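Progress report: Small Object Sorting, second period
Prepared by Samira Rawashdeh for the Okoth program office
Covers work through September

Where we stand

We planned to use this period to get the table work going properly, and I'm delighted to say we did. The target in the proposal was 1000 accepted episodes of two-arm sorting by the end of the second period. We reached it with 12 working days to spare, and the extra time went into rarer cases, mostly thin loops that lie close together or end up under something.

As a reminder, an episode is one complete run of a task with a person operating both arms. We save the video from every camera together with the joint readings, and the policy learns from those. Fares Akl and Gizella Juhász share the operating. Nighat Mughal reviews the runs and decides what goes into the training set.

What we are collecting

Hair ties turned out to be a wonderful choice. They're soft, they never land in the same shape twice, and a gripper that closes a little too high comes up with nothing. We use several colors so that we can ask for one kind at a time ("orange ties into the green basket"). Baskets, a mesh stand and a lamp share the table with them, and we move these between batches so the policy can't just memorize a layout.

The cameras cover the table from low down, from the gripper and from overhead.
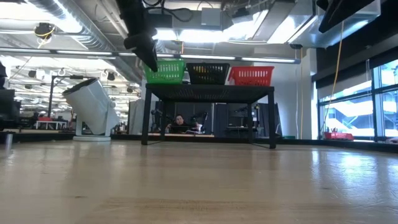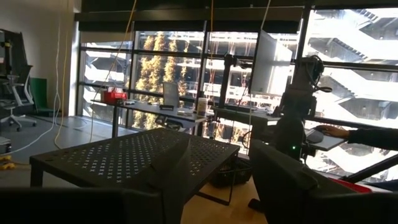
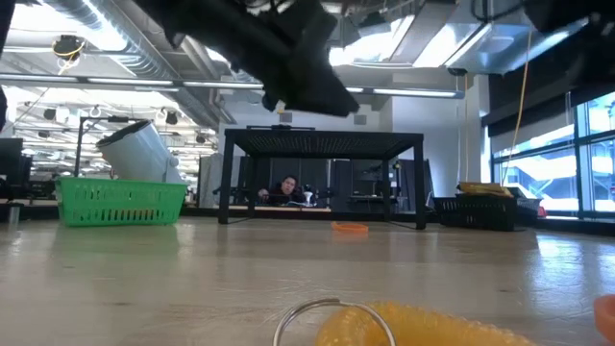
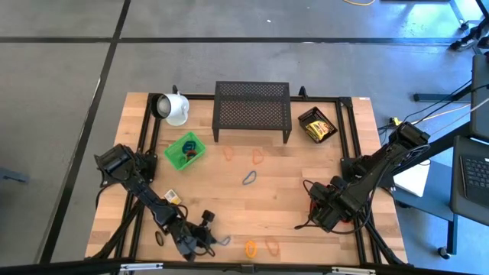

Views from the sorting setup. The last one shows both arms over the table, with loose hair ties on the wood and the green basket at left.

What changed since the last report

Hussam Atallah rewrote the episode naming, so a run now carries its task, operator and layout from the moment it's saved. Review is much faster as a result. Nighat used to open every run just to find out which instruction it belonged to!

We also began keeping recoveries. If an operator misses a tie and picks it up on the second try, the run stays in, tagged. The first policy trained with these runs finished 70 percent of its test trials on the Plevix benchmark layouts, and it went back for dropped ties without being told to. We were all standing around the monitor for that one.

Problems

Daylight is still a nuisance. Afternoon glare on the tabletop washes out the paler ties, and we have 5 batches that need a second review before we can release them. The Wison storage drive also filled up sooner than planned, and older runs are being moved to the Piststead server.

Next period

Two-handed tasks come first: one arm steadies the basket while the other fills it. Gizella has drafted the instructions and would like to try them with new operators as well. We'd also love to add evening sessions for the lighting variety, and a revised schedule will follow once we've agreed on hours. No change to the budget is requested.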